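3.2 What people meant by "tidy"

I'll admit I went into this part of the study thinking it would be the easy bit. We'd asked 309 households in Brurnimgate how they felt about clutter in the rooms where they spend most of their evenings, and I figured the answers would sort themselves into neat and messy and I'd be home by April. No such luck! People used the word "tidy" for completely different things (sometimes in the same sentence), and Wiebke Ruppert and I spent weeks arguing over how to code it.

The biggest group, 60 households, talked about surfaces. They didn't much mind what was on the floor or behind a cupboard door, but a kitchen bench with things spread over it bothered them all day. One mum told me she could live with any colour of mess so long as it wasn't at elbow height. I've borrowed "elbow height" as the label for this code, following the looser style of Kumarasinghe.

Scatter mattered more than quantity, too. A few things spread over a board (Figure 2) is the sort of arrangement our elbow-height people called untidy, and the same things pushed together in a corner they'd let go.

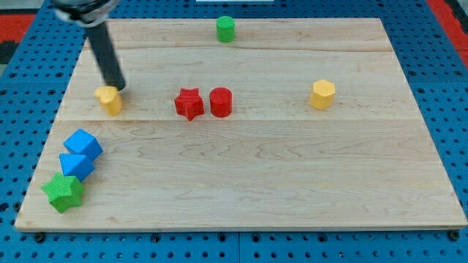
Figure 2. Coloured blocks scattered on a light maple board.

3.3 Who does the picking up

I've kept this short as Shahnaz Gazi covers it properly in her chapter.

Comments

brenum_reader: Elbow height is my whole marriage. Great read.

Tess: Did you ask renters separately? Our place has no bench to speak of.

Mendex fan: Typo in 3.1, should be 336 letters sent out.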